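Primano Reservations Support
Ticket 1316
Subject: Duplicate booking and incorrect room type, Brositz Guest House, Plisudstead
Status: Closed
Priority: Normal
Handled by: Marianna Sowa, Property Accounts

Summary of the report

The property informed us that a reservation made through the Kalinowski travel desk had been entered twice in the Primano calendar. The first entry was for a twin room with breakfast, five nights. The second entry carried the same guest name and the same dates but was assigned to the family suite. As a result, the suite was shown as unavailable on all sales channels, and the guest received two confirmation messages with different totals.

The property had already attempted to cancel the second entry from the front desk screen. The cancellation was refused with the message "Linked reservation, contact channel."

Initial checks

The calendar connection was active at the time of the report. Rates and availability were passing from Primano to the travel desk without error. The property's room list contained 39 active room and rate combinations, of which two shared the short code TWB. One belonged to the twin room with breakfast. The other belonged to a family suite rate that had been copied from the twin rate in May and never given a code of its own.

The guest's card had been charged one deposit only. No refund was therefore required, and the property was asked not to issue one.

Log entry 1

The second reservation was released from the channel link and set to "Held by support" so that no further messages would be sent to the guest. The suite remained closed to sale during this step. The property was advised by telephone that walk-in guests should not be placed in the suite until the hold had been removed.

Log entry 2

The family suite rate was given a new code, FSB, and the room mapping was saved. A test booking was placed from the travel desk side for one night. The booking arrived once, in the correct room type, but the total was shown without the local lodging tax. The test booking was canceled and the tax setting was reviewed. The tax had been attached to the old code and did not carry over when the new one was created. It was attached again by hand.

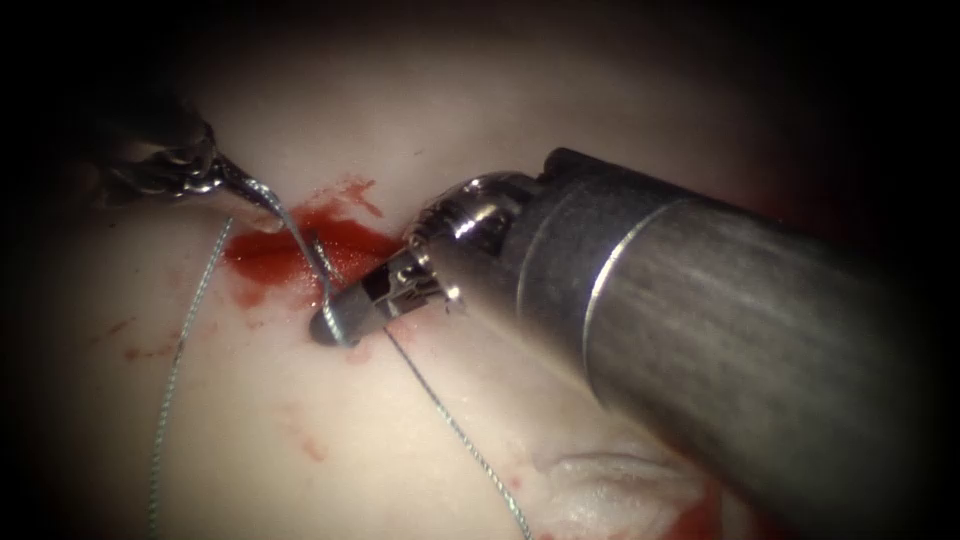
A second test booking was placed for the twin room, and it arrived with the correct code, total, and tax. The duplicate entry was then deleted and the family suite was reopened for sale. During the same call, the property asked for help with a new section of its listing page, and wished to know whether the main listing photograph met the listing rules. The main photograph is the front entrance and no change was needed. The section text was shortened to fit the limit of 2000 characters.

Log entry 3

The property reported that the guest had replied to the second confirmation message and asked which total was correct. A corrected confirmation was sent from Primano with the twin room, five nights, breakfast included. The earlier message for the suite was marked as void in the guest record. The guest acknowledged the correction.

Log entry 4

Availability was compared across all channels for the next 66 nights. One night was still closed for the suite on the travel desk side — a leftover from the original hold. A full calendar refresh was sent and the night reopened.

Cause

Two rates shared one short code. When the travel desk sent a booking with that code, Primano matched it to both rates and created an entry for each.

Action required from the property

Please review all copied rates before they are opened for sale and confirm that each has its own code. Taxes and fees must be checked again whenever a code is changed. Entries marked "Linked reservation" should be reported to Property Accounts and left in place until a reply has been received.

Closing note

The property confirmed that the calendar and the guest record are correct. Ticket closed 7 February 2026. A reply to this ticket will reopen it — new matters should be submitted separately through the support form.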